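Features | Opinion | Workshop | Back issues | Subscribe

The Rule Book Meets the Bathroom

7 min read

The house rules for household robots at Pralteck run to 30 pages. They began as 12, back when the firm was only asking its machines to stay out of people's way. Then came arms, and with arms came touching things, and with touching things came Section 4, "Conduct Near Fixtures," which I have now read more often than my own lease.

I spent part of February at the company's Stovthorpe office, where a simulated two-armed robot called Marty is put through the rules before any real hardware gets near a real home. Marty doesn't mind being watched. He spends a lot of time in rendered rooms with dark red walls and very shiny floors, and a surprising amount of it facing a toilet.

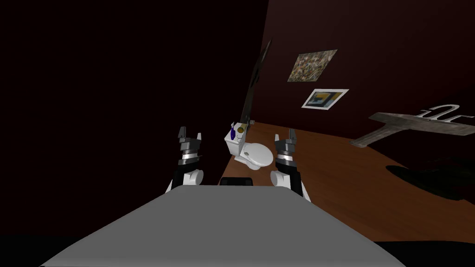 Hands up, then look

The first rule in Section 4 is that both arms start raised and clear of the furniture, grippers open, before the robot plans anything. It sounds like something a traffic cop would say. The reason is dull and sound: a planner that begins with an elbow behind a shelf will happily plan its way through the shelf.

The second rule concerns small things resting on bigger things. A bottle on a tank lid counts as part of the obstacle, with a margin added on all sides. An early draft let the robot treat anything under a certain size as clutter, a word the authors later struck from the entire document. One person's clutter is another person's good hand soap.

Then there are walls. You would think a wall is the easy part. Walls, however, have pictures on them, and the rules are firm that a hung picture is neither a target nor a landmark unless the task says so. Marty's software, left to its own devices, adores a landmark. Give it a busy splattered painting on a plain maroon background and it will steer by that painting like a sailor by the North Star, right up until somebody redecorates. 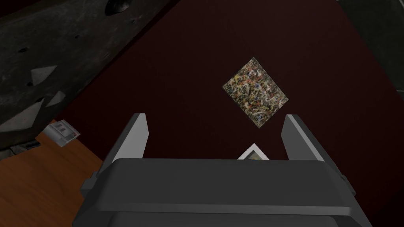 So the standard asks for 2 independent references before any move toward a surface, and neither can be something a homeowner might take down on a whim. Reviewers fought over this for nearly a month. One camp wanted to ban decoration from the test rooms. The other camp pointed out that customers own decorations. The second camp won, and I am told the first camp still brings it up at lunch.

The part of the rule book I like best is the shortest. It covers what a gripper may do once its fingers are on either side of something. The robot must know what the object is, how wide it is and where it is going next. If it lacks any of the three, it opens its fingers and backs off along the way it came. I have known adults who could use this rule at buffets.

Pralteck checks all of it with a logging tool named Zumon, which writes down each rule as it is applied and each rule as it is skipped. The reports are grim reading in the best way. One I was shown contained the line "approach permitted, purpose unclear," and I have been thinking about having it printed on a mug.

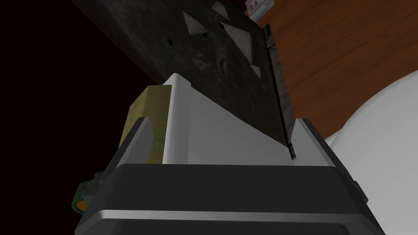

Close work: a white block between the fingers in one of the simulated test rooms.

None of this is law. It is one company's notion of manners, and a rival could throw out the whole thing tomorrow and let its robots navigate by wall art. But the rules are written in plain sentences that a person can argue with, and people at Stovthorpe do argue with them, in the margins, in three colors of ink. Page 30 is blank apart from a heading, "Stairs."

Contact the magazine | Copyright, all rights reserved | Back to top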